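Light and Shadow in Two Altar Panels from Fundton
Student project report, History of Art, second year 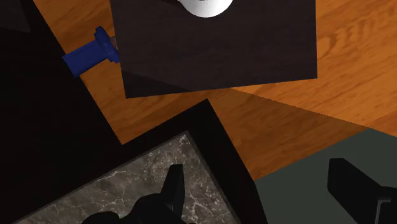
Fig. 1. Rendered still life with a dark square board and a blue handle on an orange wooden surface.

1. Aim

The project compared two painted panels from the former abbey church at Fundton, now kept in the Wada collection. One shows the Supper at Emmaus and the other the Denial of Peter. Both are unsigned. The catalogue gives them to the same workshop, and I wanted to see whether the handling of light supports this.

2. Method

I studied both panels in the reading room in March and made notes on the direction of the light, the edges of the shadows and the colours used in the darkest areas. I then worked from the printed plates in the Fumach catalogue, where the Emmaus is number 263 and the Denial is number 267. The plates are darker than the paintings, so I used them only for checking positions.

3. The Supper at Emmaus

The light comes from a window high on the left, which is painted. Christ's face and the broken bread are the brightest parts. The shadows of the two disciples fall to the right and have soft edges. The darkest folds of the robes are a warm brown with some red in it, and no pure black is used.

4. The Denial of Peter

The light comes from a fire low in the middle, hidden behind a kneeling soldier. It catches the servant girl's hand and the underside of Peter's chin. The shadows are hard and go up the wall. The dark areas are much cooler, close to blue-grey, and the paint is thinner there.

5. Discussion

Night scenes were often painted with harder shadows, so that difference proves little. The darks are more useful. A workshop would normally prepare its ground in one way, and the grounds of these panels look different where the paint is worn. The Cerkska inventory lists the Emmaus alone, with a value of 200 florins. The Denial does not appear in it.

I think the panels were made by different hands and perhaps hung together later. A cross-section of the ground layer would be needed to test this, and I had no access to one.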